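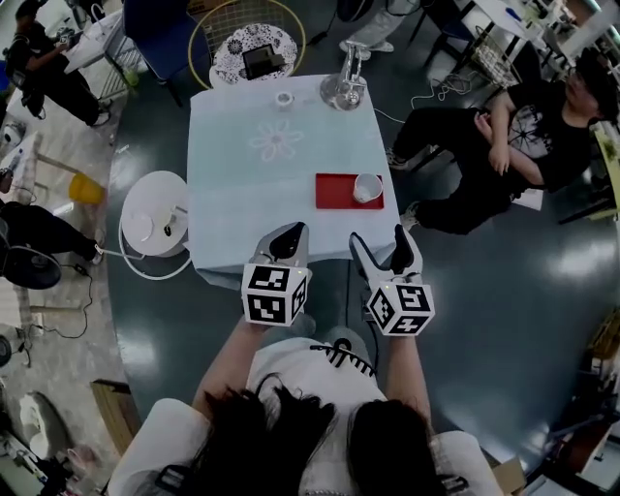 Last updated: October 29, 2024

Folding Table Inspection Checklist, Ullton Community Rooms

Applies to all folding and fixed-leg tables in the hall, the craft room and the two meeting rooms. Tables are inspected twice a year, in March and again before the winter bookings. The inspector's remarks from the current round are given under each item.

Before starting: take off any cloth and fold it on a chair. Work on a level floor. Have a flashlight, a tape measure, a Phillips screwdriver, a 10 mm wrench and the tag roll.

1. Identification
[ ] Asset number present and readable on the underside
[ ] Number matches the register
Comment: Two of the Kolteo tables carry the same number. One has been re-marked as 252. The register has been corrected.

2. Top surface
[ ] No cracks, splits or lifted edging
[ ] No burn marks deep enough to catch a cloth
[ ] No staples, tacks or tape residue left by users
Comment: Staples were found under the lip on most of the craft room tables. Cloths are to be held with clips only. Lifted edging longer than a hand's width fails; anything shorter can be glued and clamped overnight.

3. Tablecloths and coverings
[ ] Drop does not reach the floor on any side
[ ] No loose hem or hanging thread at the walking side
[ ] Cloth lies flat, with no fold under items in use
Comment: Long cloths remain the most frequent trip hazard in the log. If the only clean cloth is too long, fold the extra under on the wall side and clip it. The Tavano cloths shrink in a hot wash and should be measured again after laundering.

4. Legs and frame
[ ] All legs straight when viewed from the end
[ ] Welds free of cracks and rust
[ ] Cross braces tight
[ ] Rubber feet on all legs
Comment: Missing feet account for nearly all of the rocking reported since March. Spare feet are in the drawer marked "hardware" — use the gray ones for the Kolteo frames, as the black ones split.

5. Locking mechanism
[ ] Slides fully home without force
[ ] Stays locked when the table is lifted at one end
[ ] Warning label readable
Comment: Do not oil the sliding rings. Oil collects grit, and the ring then stops short of the locked position while appearing closed. Clean with a dry cloth. A table that has to be kicked or struck to lock fails.

6. Stability and load
[ ] No more than 3 mm of movement at the corner under hand pressure
[ ] No sag at the center under the test weight
[ ] Load rating posted
Comment: The posted limit is 200 pounds, evenly spread. Sitting or standing on a table is not permitted, including to reach the ceiling hooks. The stepladder is in the hall closet.

7. Placement
[ ] Exit routes clear
[ ] Chairs can be pushed back without meeting another table
[ ] No power cord crossing a walkway
Comment: In the craft room, the row nearest the sink has been moved toward the windows. Floor marks are in place. Please set up to the marks.

8. Storage
[ ] Stacked flat, tops facing each other, or upright in the cart
[ ] Cart brake holds
Comment: The Avotiņš cart has one weak brake. It may be used inside the hall but must not be parked on the ramp.

Result
Pass: green tag, dated, on the inside of a leg.
Repair: yellow tag. Do not book out until the tag is removed by the inspector.
Fail: red tag, legs taped shut, moved to the loading bay — never back on the cart.

Inspected by: Zohreh Nikzad

Comments (3)

marla_k
Does item 3 cover the plastic-backed cloths too? They don't shrink but they do slide.

Z. Nikzad
Yes, all coverings. Use four clips on the plastic-backed ones, one near each corner.

hallgroup2
The drawer had no gray feet left when I looked. I took two black ones and put a yellow tag on the table.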